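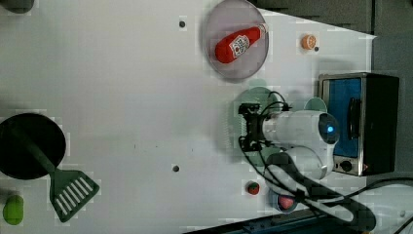 Pan and spatula on the left, toaster oven on the right, ketchup lying down on its plate.

I've been meaning to write up my small-worktop tips for ages, and as I've just spent a whole morning wiping sticky rings off mine, now seems a good moment!

First, ketchup. I keep a plate for sauce bottles (any old one, mine came from a jumble sale in Hundholm) and the bottle lives on that. When it dribbles, and it will, you wash the plate and leave the worktop alone. If you've got to the last of it, lay the bottle on its side for a bit before tea, then stand it on its cap and give it a good thump.

Rest your spatula across the pan while you're cooking by all means, but if it's a plastic one take it off the heat in between. I melted a lovely one that way in March and had to scrape it off with a wooden spoon – never again.

Little toaster ovens want room to breathe. Pull yours forward from the wall, and don't stack plates against the side, however handy it looks. Crumb tray out once a week, please! Bicarb and a drop of water, leave it for an hour, wipe. My neighbour Genowefa Zalewska swears by lemon for hers and it does smell nicer, I'll give her that.

White worktops show everything, tea worst of all. Same bicarb paste, soft cloth, no scourers. I tried it on a turmeric splash too and it took 2 goes, with a faint yellow patch left over that I now keep the bread bin on.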